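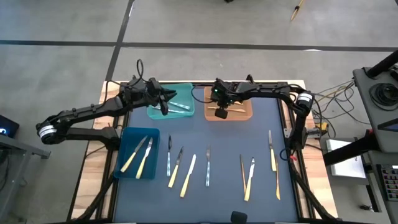

Silber zu Silber, Gold zu Gold, Gelb zu Gelb. Noch liegen acht Messer lose auf der Matte.

Ich misstraue Ordnungssystemen, seit ich das erste Mal einen Besteckkasten mit fünf Fächern gekauft habe und danach sechs Sorten Besteck besaß. Trotzdem sortiere ich gerade wieder. Schuld ist die Schublade in der Küche, die nur noch aufgeht, wenn man mit der flachen Hand von oben nachhilft, und ein Ratgeber von Tokdale, den mir jemand ins Regal gestellt hat. Darin steht, man solle Besteck »nach Optik zonieren«. Zonieren! Das Wort allein kostet mich einen halben Vormittag.

Die Idee ist schnell erzählt. Alles raus, auf eine Unterlage, und dann bekommt jede Farbe ihren eigenen Behälter. Zwei der silbernen Messer liegen im blaugrünen Tablett, zwei goldfarbene im orangen, und die ersten beiden mit gelbem Griff in der blauen Kunststoffschale. Sieht ordentlich aus, das gebe ich zu. Aber wer isst denn so? Ich habe noch nie vor einer Scheibe Brot gestanden und gedacht: Heute brauche ich etwas Goldenes. Ich brauche etwas, das schneidet.

Genau da fängt mein Zweifel an. Das gelbe Messer ist für Käse so gut oder schlecht wie das silberne. Die goldfarbenen habe ich bei Sadowski mitgenommen, als der Laden den Restbestand ausräumte, das Stück für 80 Cent. Ein Schnäppchen, dachte ich. Inzwischen denke ich, dass es einen Grund hatte, warum die niemand wollte. In der Spülmaschine habe ich sie genau einmal gehabt und danach lange angeschaut. Seither wasche ich sie mit der Hand, also benutze ich sie nicht, also liegen sie in der Schublade und versperren den anderen den Platz.

Ein ehrliches System wäre demnach: benutzt, selten benutzt, Kellerkarton. Dafür bräuchte man keine bunten Schalen und kein Kapitel über Farbharmonie. Im Ratgeber kommt der Kellerkarton nicht vor. Tokdale möchte mir ja weitere Einsätze verkaufen, passend für Schubladen mit 50 Zentimetern Breite. Meine hat natürlich ein anderes Maß.

Einen Punkt muss ich dem Verfahren lassen. Wenn alles auf einer dunklen Matte ausgebreitet ist, fällt einem endlich auf, was man da hortet. In der Schublade sind es »die Messer«, eine einzige klappernde Masse. Auf dem Tisch schaut man jedes einzeln an und fragt sich, wo es herkommt und ob es je einen Apfel gesehen hat. Das schiefergraue Blau der Matte hilft dabei, auf dem hellen Küchentisch hatte ich vorher mit dem Silber meine liebe Not. Den Versuch mit Geschirrtuch als Unterlage kann man sich sparen, das rutscht.

Was ich nicht glaube: dass die Ordnung hält. Beim letzten Mal, das muss im Dezember gewesen sein, hatte ich alles nach Größe sortiert, mit Trennstegen von Culteck. Die Stege sollten klemmen. Sie klemmten ungefähr bis zum ersten Besuch, der beim Abtrocknen half. Danach lag das Buttermesser bei den Kuchengabeln, und ich habe es dabei belassen.

Vorläufiger Plan also: Die Farben bleiben getrennt, bis die Schublade wieder eingeräumt ist. Gold wandert nach hinten. Gelb kommt nach vorn, weil man den Griff auch ohne Brille findet, und das ist für mich das einzige Argument für Farbe, das bisher standgehalten hat. Falls die Schublade danach immer noch klemmt, kommt das orange Tablett samt Inhalt in den Keller, und den Ratgeber lege ich gleich dazu.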